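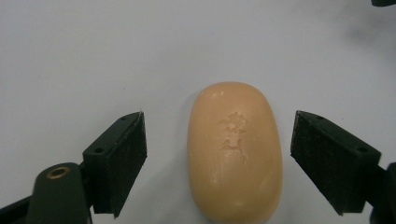
Unit 4: Good Practice with Hand-Held Grippers
Mackay course notes, revised 2023-07-31

Welcome back, everyone! Before we get to the Plukik checklist, a word about why rules matter even for small, friendly objects. Start with both jaws open and a clear gap on each side of the object — please don't nudge it into place with a fingertip. Gloves stay on both hands the whole time, and the cables get a look before every session.

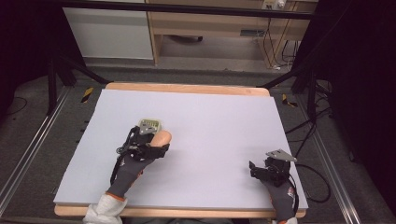 A reader of last November's notes wrote to ask whether the idle hand may leave the table between tries. Our house rule says no, and I do think it's a kind one once you get used to it.

Please log every try, dropped ones included, and take a rest after 34 of them. 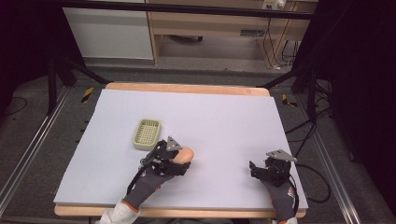
Fig. 3. One gripper holding, the other empty, both over the board.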